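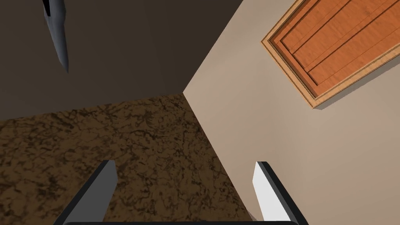 Brown marbled surface, computer rendering

Bestham Commons is the main dining hall of Dremow College, and for many students it is the first room on campus that starts to feel like home. It opened in December with 277 seats and two serving lines, one of them given over to soups and rice dishes.
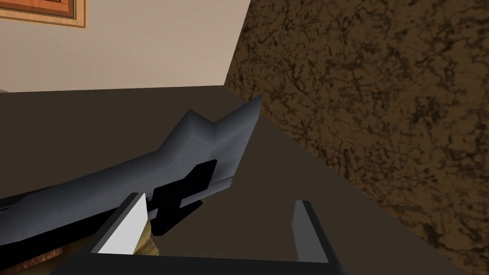
The menu owes a great deal to Boonmee Chareonsuk, the hall's first head cook, whose Saengthong noodle bowl is still served at lunch and still draws a good long line.

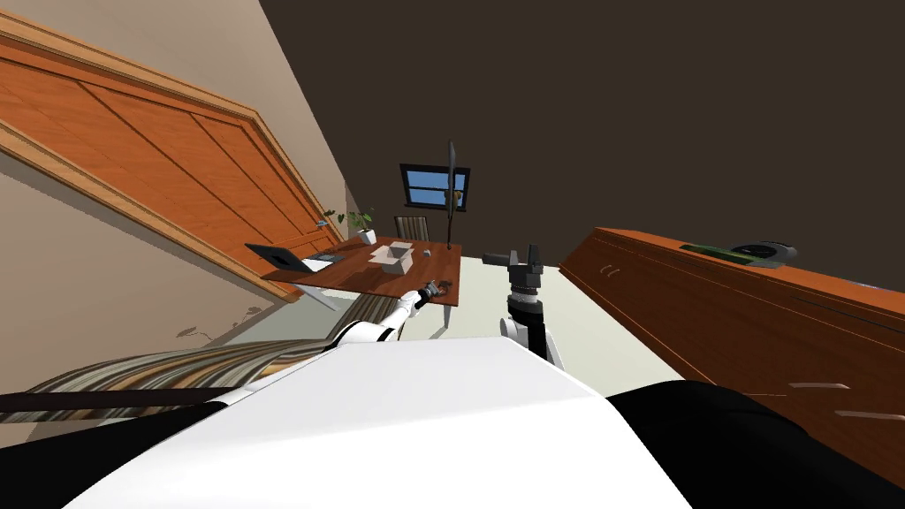 Kaan Aydoğan took over the kitchen later on and added a bakery counter, with up to 23 kinds of bread in a week, along with late suppers during exams. Meal plans are also accepted at the smaller Kitov Café.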